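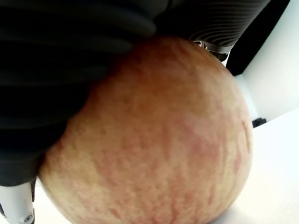

Informe de avance al financiador
Licencia de distribución Flondora: traspaso de registros y existencias
Fecha de emisión: 26 Oct 2024

1. Objeto

El presente informe cubre el segundo tramo del préstamo concedido a Dunier para la adquisición de la licencia de distribución de la línea de cuidado capilar Flondora, hasta ahora en manos de Brenamon. Se redacta conforme a la cláusula de información periódica del contrato de financiación y sustituye al borrador remitido con el cierre contable anterior.

2. Estado de la operación

El contrato de cesión está firmado por ambas partes y elevado a escritura pública. Queda pendiente la inscripción de la licencia ante la autoridad de marcas, trámite del que depende la liberación de la última parte del precio. La solicitud fue admitida sin reparos formales. El registro pidió una aclaración sobre el alcance territorial, que se contestó dentro de plazo - la respuesta consta en el anexo B.

De las 956 referencias incluidas en el catálogo cedido, 30 carecen de notificación sanitaria vigente. Dunier ha suspendido su facturación hasta regularizarlas. El resto puede comercializarse con el etiquetado actual durante el periodo transitorio pactado. El cambio de titular en las etiquetas comenzará por los champús de uso profesional, que son los de mayor rotación, y seguirá con los tintes.

3. Almacén de Machala

El inventario físico de entrada se completó con dos diferencias respecto de los listados de Brenamon. La primera corresponde a un lote de acondicionador registrado por duplicado; la segunda, a envases vacíos valorados como producto terminado. Ambas se han descontado del precio provisional mediante nota de abono. Se han reubicado más de 400 palés en la nave norte para separar la mercancía propia de la que permanece en depósito.

El sistema de gestión de almacén lee ya los códigos de lote de Flondora. Falta la conexión con el módulo de pedidos; entretanto, las salidas se cargan a mano al final de cada turno. Esta carga manual ha generado retrasos en la emisión de albaranes, sin efecto sobre las entregas.

4. Ejecución presupuestaria

Los gastos de asesoría jurídica superan lo previsto por la respuesta al registro y por la revisión de los contratos con salones. El exceso se compensa con la partida de transporte, que quedó por debajo de lo presupuestado. No se solicita ampliación. El detalle por partidas figura en el anexo C.

5. Riesgos

Demora en la inscripción. Si la resolución no llega antes de enero, habrá que prorrogar el depósito en garantía - el banco depositario ha confirmado que admite una prórroga única.

Clientes de Brenamon. Parte de los salones aún no ha aceptado la subrogación de sus contratos. Se les sirve en condiciones idénticas a las anteriores, con pago al contado.

6. Próximas actuaciones

Regularización de las notificaciones sanitarias pendientes.
Conexión del módulo de pedidos y cierre de la carga manual.
Liquidación definitiva del precio de existencias con Brenamon.
Envío al financiador de la certificación registral, en cuanto se reciba.

Anexos: A, acta de inventario; B, correspondencia con el registro; C, estado de gastos.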